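Last updated: June
Print | E-mail

Stop buying the whole kitchen

My sister-in-law sent me a link. Play kitchen, 2478 pieces in the "mega family bundle." I thought it was a typo. It was not a typo. Most of it was felt peas, but still.

I have opinions on this. Had two kids go through the pretend-cooking years and I ran the toy corner at a daycare for 12 months, so I have stepped on all of it.

My view: a table, a pan, something to turn the food with, a bowl, a cup, a few bits of fruit. An oven if you've got room. Done. You do not need the Drevora set with the working ice maker. You do not need the little espresso pods. The four year old doesn't know what an espresso pod is and neither, some mornings, do I.

And mix it up. Toy stuff next to real stuff is fine, better than fine. Real colander from your own cupboard, a plate that lost its set, an old spray bottle so they can "clean" while something bakes. Kids go for the colander every single time. It's a hat, it's a drum, it's a bed for whoever is sick.
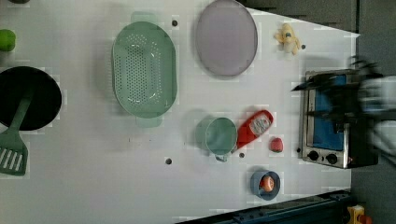 The matching thing is for parents. I'm sorry but it is. Gosselin sells a kitchen where every last spoon is the same oatmeal color and it's lovely, would look great in my living room, and it cost almost $400 when I looked. My kids would of ignored it by lunch. Ours was all odds and ends, different greens, different sizes, fruit bigger than the cups. They cooked in it for years.

Same with size. A big unit against the wall means one kid stands there and the other one waits and howls. Put things flat on a low table and they can get at it from all sides – less fighting, easier cleanup too. Sweep it into a bin. I gave up sorting in week one.

Will grandparents listen? No. A Stimside box will arrive with 40 tiny eggs in it. Keep a few, put the rest up high, bring them out when it rains.

Anyway that's my case. Fewer peices, more soup. Oven stays, they love the knobs.

Print | E-mail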